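4.2 Simulated apartment and camera views

Before any hardware was mounted in the shared workshop at Trokham, the two-arm build was driven in simulation. The workshop is open to members in the evening only, and a fall or a bent finger there can cost us a week of bench time. Most of the control code was therefore written at home by two of us (Veres and Soliman) and run against a virtual attic apartment before it was copied to the workshop computer.

The simulator runs on an ordinary desktop machine. We used the Carkano scene package and changed only the placement of small objects. Each arm ends in a parallel gripper with two flat fingers. Camera poses follow the brackets that Bech designed for the real build, and any change to a bracket drawing was entered in the scene file the same evening.

A total of 736 trials were recorded in 18 batches. A trial was stopped after 1,000 control steps if the goal had not been reached. Views from the trials are given in Figure 3. 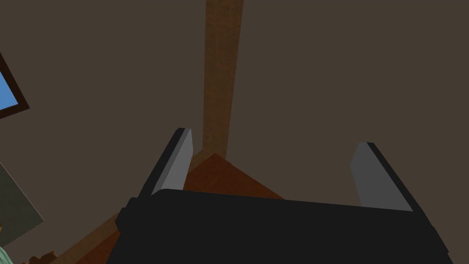
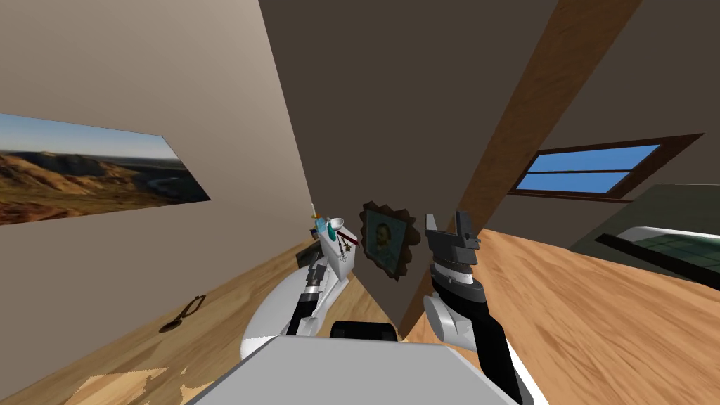
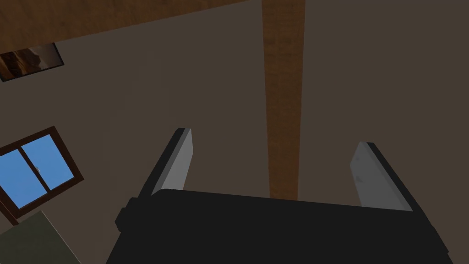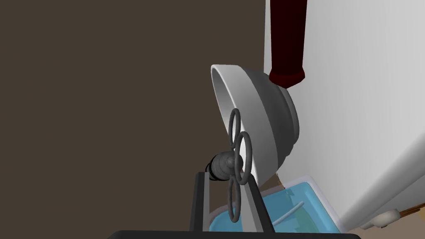

Figure 3. Rendered views from the simulated apartment. The second view takes in both arms; in the fourth, the fingers are on either side of the lower spoke of a faucet handle.

The gripper takes up a large part of a wrist view, and its share of the pixels does not change as the arm moves. We masked the palm with a fixed outline and left the fingers unmasked, as the controller needs to see the gap between them. The mask was drawn once by hand and reused for both arms after mirroring.

Large plain areas were a harder problem. When a wrist camera points at a bare wall or ceiling, the feature tracker has little to hold on to and the pose estimate begins to drift. Söderlund added a check that counts tracked points and falls back on joint angles when the count is too low. The switch is logged so that these stretches can be left out of later training.

Tilt was handled in a simpler way. Each image is passed to the controller as it comes, together with the wrist angle read from the joints. An early version rotated every image upright first, but this trimmed the corners and added a delay we could measure at the workshop. It was dropped in May.

The same code, with the Erraji motor driver in place of the simulated one, was then moved to the bench. Joint limits were set tighter there than in the scene file, and Ó Riain kept a hand on the stop switch during the first runs. Differences between the two setups are covered in Section 4.3.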